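How to set reorder points for slow-moving stock in Botora

Many of our branches ask why the system suggests to buy items which nobody has ordered for months. In most cases the reorder point was copied from a fast-moving item and never changed. This guide shows how to set it correctly. You need the Stock Planner role in Botora. If you don't have it, ask Faisal Jatoi before you start.
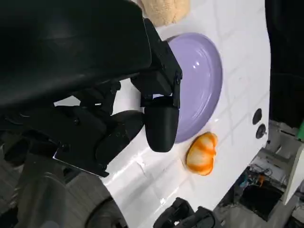 Inventory Systems Team, Marklow Distribution

Step 1. Find the items

Open Stock, then Planning, then Item List. Set the filter Movement Class to "Slow" and choose your own warehouse. Please don't leave the warehouse field blank, otherwise you will change the values for every site. Save the filter under your own name, so that you can use it again next time.

Step 2. Check the lead time

Click the item and look at the Supplier tab. The lead time should be in calendar days. Some old records from the Masley warehouse were entered in working days, and these must be corrected first. Compare the value with the last few receipts in the History tab. If the supplier is Nikolaidis, the lead time can be up to 54 days by sea, so a short figure there is probably an error.

Step 3. Calculate the reorder point

The formula is the same as for other items:

Reorder point = (average daily demand x lead time) + safety stock

For slow items, take the average over the whole year. A shorter period will often give you zero, or a number much too high after one large order. Suppose that an item sells 0.1 units per day, the lead time is 40 days and you want a safety stock of 2. The demand during lead time is 4 units, so the reorder point is 6.

Round up when the result is not a whole number. Enter it in the field Reorder Point (Manual) and tick the Lock box. Without the lock, the nightly job will write its own value over yours. 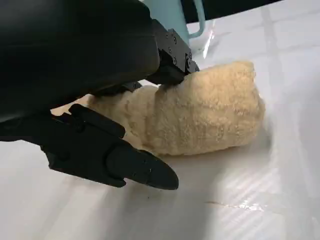 Mississauga, December

Step 4. Test before you release

Go to Planning and choose Simulate. Botora will make a list of suggested purchase orders, but it will not send anything to the suppliers. Look for your items in this list. An item should appear only when the available quantity is at or below the new reorder point. Remember that "available" means on hand minus reserved - stock which is still in transit between warehouses is shown in a separate column.

Step 5. Release the changes

If the simulation looks right, click Release and write a short comment, for example "slow items, annual review". Hui-mei Shih receives the change report each morning and will contact you if a value looks unusual.

If you released a wrong value, open the Change Log on the item, select the previous line and click Restore. Then run the simulation again.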